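Merdale Residents' Handbook
Care of Common Rooms: Floor Cushions and Seating

Floor cushions should be cleared before they are cleaned. Used tissues, scraps of paper and wrappers are to be picked up by hand and placed in a small plastic bag kept within reach. A vacuum cleaner should not be used for this step. Tissue tears easily, and the shreds cling to printed fabric.

Once the cushion is clear, shake it outdoors or at an open window and brush along the seams. Appliqué and other sewn-on decoration should be dabbed with a damp sponge, never rubbed. Sponges used on seating must be kept apart from those used for dishes and should be replaced after 6 weeks.

Spills should be blotted at once with a folded tissue, working from the outer edge toward the center. Allow the fabric to dry for 60 minutes before the cushion is used again.

Tie the bag when it is two-thirds full. Do not leave open bags on seating overnight. Cardboard boxes awaiting collection may be stored on ledges or shelves, provided that windows can still be opened.

Questions about covers and replacements may be addressed to Fanni Lengyel, Room 211.
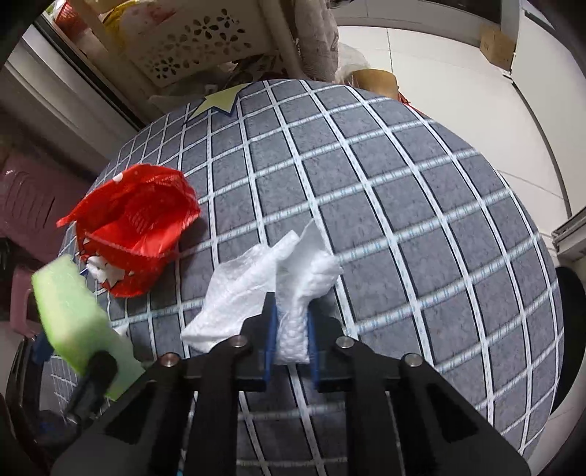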